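We use cookies to remember your region and to count downloads of this manual. Accept all | Manage choices

Section 4. Setting up for fabric and running a first press

Applies to the Nornar tabletop steam press with the Rirno pad cover. Text revised by Ó Dubhghaill Household, 22 October 2026.

The leaflet packed in the carton says the press is ready straight out of the box. We don't agree. The pad needs settling, the tank needs flushing, and the dial marks are only a loose guide to how hot the plate gets. Set aside an evening when you have nothing you need to wear the next morning.

4.1 Placing the press

1. Choose a table that doesn't rock. The locking handle takes a firm push, and a light folding table will walk across the floor.
2. Leave 7 inches clear behind the hinge. The leaflet shows the press tight against a wall, which works until you try to open it.
3. Plug straight into a wall outlet. Don't use an extension cord, including the kind sold as heavy duty.
4. Take out both shipping wedges. One is under the handle and easy to see. The other is behind the hinge and is the same color as the body.

CAUTION: Never lift or carry the press by the handle, locked or unlocked. Lift from under the base.

4.2 Flushing the tank

1. Fill the tank with cold tap water to the lower line and empty it into a sink. Do this twice.
2. Fill to the upper line. If your kettle scales up, use distilled water from the start.
3. Leave the small cartridge in its wrapper for now. It is sold as preventing scale for the life of the press, and we have yet to see one do that. It may slow things down a little in hard water areas.

NOTE: Perfumed ironing water is advertised as safe in any steam appliance. We have cleaned enough sticky vents to doubt it. Keep it out of the tank and mist it on by hand if you like the smell.

4.3 Fitting the cover

1. Lay the Rirno cover over the pad with the drawstring toward the hinge.
2. Pull the string until the cover is snug. If the corners curl, it is too tight.
3. Tuck the loose end under the pad, well away from the plate.
4. Close the press cold and leave it closed for 2 hours. The pad will look flatter afterward and should.

The cover is described on its sleeve as scorch-proof. Treat it as an ordinary cotton cover and you won't be disappointed.

4.4 Choosing a setting

Start with the care label and then start lower than it says. The label was written for whoever made the garment, and a blend that says "cotton" in large letters may say something else on the back. If there is no label, treat the cloth as synthetic until a test patch shows otherwise.

1. Turn the dial to the lowest mark and wait for the lamp to go out.
2. Wait another 4 minutes. The lamp goes out when the sensor is warm, and the far corner of the plate lags behind it.
3. Place an inside seam or hem on the pad and cover it with a plain white pressing cloth.
4. Close the press for a slow breath and open it again.
5. Look for shine, puckering or color on the pressing cloth. If you see any of these, stop and let the piece cool flat.
6. If the creases are still there and the cloth looks fine, go up one mark and repeat.

Reds and pinks deserve a separate white cloth. Colorfast claims on bright dyes are worth very little under steam, and a faint blush on the cloth now is better than a stripe down a pale shirt later.

CAUTION: Steam leaves from the sides as well as the front. Keep your free hand off the table edge while closing.

4.5 The Presto button

The Presto button gives a long burst at full steam. The carton says it cuts pressing time by more than 70 percent. No test is described, and we couldn't get near that figure with a basket of ordinary shirts – most of the time goes into laying them out.

1. Use the button only on linen and heavy cotton.
2. Press once and let go. Holding it down gives water spots.
3. Allow the lamp to go out again before the next burst.

4.6 Shutting down

1. Turn the dial to off and pull the plug.
2. Leave the press open until the plate is cold.
3. Empty the tank, even if you plan to press again tomorrow.
4. Wipe the plate with a damp cloth. Skip the cleaning stick unless there is a mark you can feel with a fingernail.

For stuck handles and leaks at the filler cap, see Section 5.

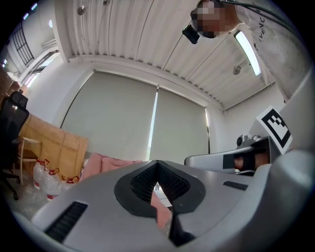
Fig. 4. Pink fabric, seen through a narrow gap.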